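Home | Walks | Street Notes | Archive | Contact

Elbridge Street Walk: My Winter Sidewalk and Crossing Checklist, With Comments

Walked December 27, 2024, from the Mundside bus stop to the library on Dirkbridge Road. Karthik Gazi came along and held the clipboard, bless him. 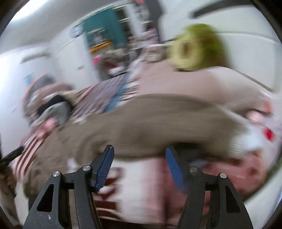

1. Curb ramps

Mostly OK. The new ramps at the Mundside end are lovely -- smooth, wide, and they line up with the crosswalk! The one outside 231 Dirkbridge Road has a lip that caught my cart wheel twice. Needs grinding down.

2. Crossing signals

NEEDS WORK. I timed the walk light at the library and made it across with 4 seconds left, and I'm a fast walker. Menaka Patwary (she pushes a double stroller through there every morning) tells me she gets stranded on the median more often than not. Please, can we have a longer light? The push button on the north side does click now, so thank you to whoever fixed that.

3. Street lighting

Three lamps out between the pharmacy and Dissanayake Square. I reported the same three last January, so I've copied the old report numbers onto the paper form.

4. Sidewalk surface

Fair. Tree roots are lifting the slabs along the square, and I'd hate to lose the trees, so I've written "flexible paving?" with a big question mark. Chang-ho Shim thinks the city could do up to 500 feet of it under the small repairs budget. I haven't checked his math.

5. Benches and places to rest

Pass, just barely. There's a good bench at the bus stop and then nothing until the library, all uphill. My knees noticed.

6. Bike lane

Not checked past the square -- it was getting dark and we wanted soup. Rafsan Bhattacharjee rides it daily and will fill in this part.

7. Drains and puddles

OK at both ends. Leaves packed over the grate by the pharmacy, marked for street cleaning.

Still open: items 2, 3 and 6. Brândușa Nistor has the paper copy if you want to add your own comments before it goes to the streets office in January.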